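Long Trails and River Trips > Trip Planning > Villaleo Canyon rim to river, 2 nights or push it to one?

hikes_with_pie wrote:
Hello all, long-time reader, and I finally have something to ask! My sister and I have a permit for Villaleo Canyon, starting Fri 17 August, going down by the Choo Trail and coming back up the same way. We booked 2 nights at the river camp, but her work schedule has gotten tight and she'd like to do it with just one. We're both in decent shape (she's faster than me, always has been, even when we were kids). The ranger leaflet says 16 miles round trip, but it doesn't say much about how the miles feel. We did a practice hike in February with full packs and it went fine, though of course it was cool and cloudy that day and we stopped for lunch for a very long time. I'd love to hear from people who have done it in summer.

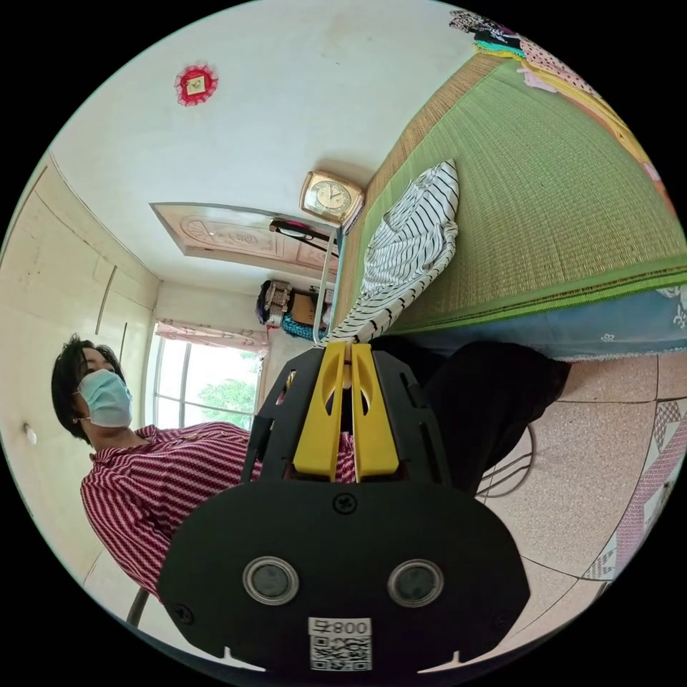 Reply 1: Water and heat

mulecreek_dan wrote:
Welcome, and good for you for asking before you go. I've been down the Choo four times, twice in summer, and I would keep both nights. Going down is the easy part, and it fools people. You lose all that height by lunchtime, you put your feet in the river, and you feel wonderful. Then the next day you have to climb every bit of it with the sun on the wall. My wife and I left camp at first light and were still on the switchbacks when the heat came on, and I have never been so glad to see a parking lot in my life.

On water, there is a tap at the halfway shelter, but call the station the day before and ask if it's running. If it isn't, carry enough for the whole climb. I like a Gralix filter for the river water, and I let the water settle in a pot first if the river is brown, or the filter clogs up on you.

Reply 2: One night is fine

sandstone_suze wrote:
Going to disagree with Dan a little here, with love, because he gave me good advice on my first trip. One night is perfectly doable if you start the climb in the dark. We left camp with headlamps on, walked slowly, had breakfast on the big flat ledge where the red rock changes to the pale stuff, and we were up top well before noon. I found the second day at the river kind of long, to tell the truth. There's not much shade at camp and we mostly moved from one bit of it to the next.

What I would worry about is the faster sister! Please agree now that you walk at your pace and not hers. We had a friend go on ahead of us and it made for a miserable hour when we couldn't see her around the bend.

Reply 3: Don't skip the old survey camp

Nele Hermans wrote:
I lead walks there in spring and fall, so I'll add my bit. Both of the above can be right, depending on the night. If it stays hot in camp you won't sleep, and then a dark start feels awful, so having a second night in your pocket is worth a lot. You can always leave a day early. You can't add a night once you're down there.

If you do stay, spend the spare morning walking upstream to the old survey camp. It takes an hour if you don't dawdle (I always dawdle). The survey party wintered there and cut their tally marks into the rock under the overhang, and my groups always get quiet when they see them.
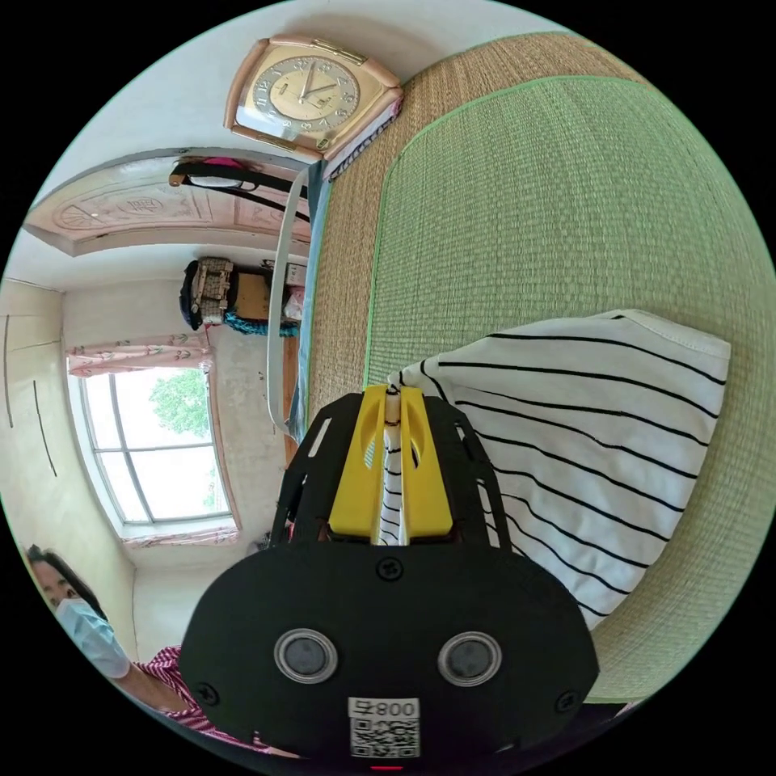

Take a paper map for that stretch, too. The Herkero sheet shows the side path where it leaves the river, and most phone maps put it on the wrong bank. Please don't touch the marks, and stay off the black crust on the soil on the way in.

mulecreek_dan wrote:
Suze, I'll give you the dark start, that's good sense. I still say the first-timers should keep both nights. I saw a fellow at the shelter last time who had planned it your way, and he was sitting with his boots off and not saying much.

sandstone_suze wrote:
Fair enough, Dan! I'm from the desert and I forget that not everybody is used to it. Nele's idea of keeping the booking and deciding down there sounds best to me.

hikes_with_pie wrote:
Oh, you are all so kind, thank you. I read the whole thread to my sister over the phone and she laughed at the part about the faster sister, and then she went a bit quiet. She's going to ask for the extra day off. We'll keep both nights, start the climb in the dark, and I'm ordering the Herkero map tonight. One more question if anyone is still around: are trekking poles a help on the way down or do they just get in the way at the narrow parts?

mulecreek_dan wrote:
Bring them. Your knees will thank you, and they fold up for the narrow parts.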